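Plums, and the pink plate

I came home from Stidthorpe market on Friday with far more plums than any sensible person needs (the man on the end stall knocked the price down, and I am weak). They were that deep red sort, shiny as anything, and I ate 7 of them before I'd even put the kettle on!

I've been fussing over what to serve them on ever since. My old white dishes make everything look like a hospital tea, so I've gone back to the pale pink, which I'd rather forgotten I loved. 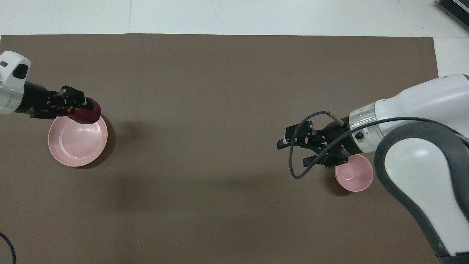 Dark red on pale pink, with the brown mat underneath.

I do think the brown helps. The small bowl is deeper, so that one will do for stones, or for a bit of cream if we're being greedy, and the plate can have the fruit. If there are any left by Sunday I'll stew them with a spoonful of sugar and have them on porridge, the way my aunt in Lillach used to.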